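Count the boring ones too

2018-04-25

Most arguments about teaching robots by example end up being arguments about how many examples. I have sat through plenty of them. Someone says 3,000, someone else says that is nowhere near enough, and the talk moves on to computers. I want to argue for a different question, which is what we write down when we make each example, and what we throw away.

The job I have in mind is as plain as they come: small toys, a blue bin, one arm with a two-finger gripper. The toys go in the bin. A person guides the arm through it, the recording is saved, and the toys go back on the table for the next go. 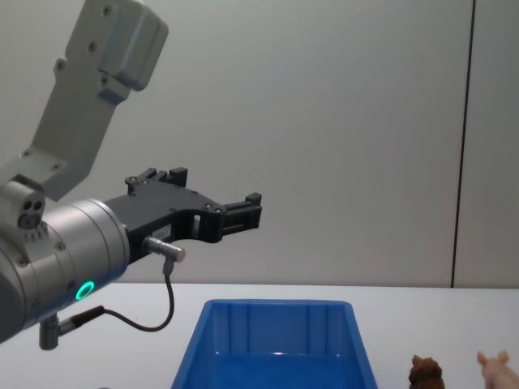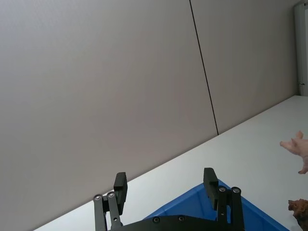

The first thing we throw away

On the Flerosen project, where I spent most of last year, the habit was to trim each recording so it started when the gripper began to move toward a toy. Everything before that was treated as waste. The arm was standing still with its fingers open, so what could anyone learn from it?

Quite a lot, in my view. A robot that is going to work in a real place spends a good share of its day in exactly that state. It has to look at the table and decide where to go first. If every example begins with the decision already made, the system never gets to see the moment it will face every time it is switched on. We trained on 2,390 trimmed recordings that October. The arm was good once it was on its way and poor at setting off. It would drift a little to one side, come back, and drift again.

We put the untrimmed starts back in and the drifting mostly stopped. I can't prove that was the whole cause, as we changed the lighting in the same week, which was a silly thing to do. But I would bet on it.

The second thing is the bad ones

The other habit I dislike is deleting failures. A toy slips, the operator swears, the recording goes in the trash and they start over. At the end of the day you have a folder full of clean work and no record of how often the work went wrong.

I understand why people do it. If you are copying a person, you want to copy the person on a good day. Nobody wants a robot that has carefully learned to drop things. But there is a large gap between training on a failure and keeping it. Keep it, mark it as a failure, and leave it out of the training set if you must. Later on you may want to teach something else, such as how to tell that a grasp has gone wrong, and then those are the recordings you will need. They cost just as much operator time as the good ones. Deleting them to make a folder look tidy is a poor trade.

There is also a middle kind, where the operator fumbles and then recovers. These should stay in, full stop. A recovery is worth more to me than several perfect runs, and it is the first thing a fussy reviewer will cut.

Operators are part of the record

Zurow, the contractor that ran our sessions, paid its operators by the number of accepted recordings. You can guess what followed. The toys were put back in the easiest spots. No rule was broken, because there was no rule about where the toys should go, only that they should be on the table. Once I started looking, I could see the same few layouts again and again, with the nearest toy always picked up first.

I don't blame the operators. If you pay for speed you get speed. Pay by the hour, and hand over a sheet that says where to set each toy, and you will get fewer recordings with more in them. Our colleagues on the Leinonen side did this from the beginning. They collected less than we did and their arm coped better when a toy was turned around or pushed up near the bin.

I would go further and have operators leave a note after every block of 20. It can be one line. Gripper felt slow. Kept losing the small one. Changed hands halfway through. A note like that takes five seconds, and months later it may be the only explanation for a strange patch in the results. We had no such notes at Flerosen, and I spent a good part of the winter guessing.

What about more cameras?

The usual reply to all of this is that better gear will fix it. Add a camera, add a sensor, record everything at a higher rate. I'm in favour of a second view, and I would not want to go back to one. A view from near the gripper shows the fingers and whatever lies close to them, and a view from further back shows how the arm sits over the table. Each covers for the other when something is blocked.

But a second camera gives you another look at the same choices. If the toys were always set down in the same place, you now have two good views of that. If the slow starts were trimmed, they are trimmed from both. I have seen teams spend a whole season's budget on equipment when the cheaper fix was a printed sheet of layouts and a change to the pay.

Where this leaves the big number

None of this means that quantity is useless. Bedex, which bought the finished system, wanted a figure it could put in a contract, and a count of recordings is easy to check. I have no great objection. I would only ask that the contract say what sort of recordings they are: how many different layouts, how many operators, how many marked failures kept on file, and whether the starts and ends were left whole.

That makes for a longer page and a duller meeting. It also makes it harder for either side to be surprised in the first week of use, when someone at the other end puts a toy down somewhere the robot has never seen one and waits for it to move.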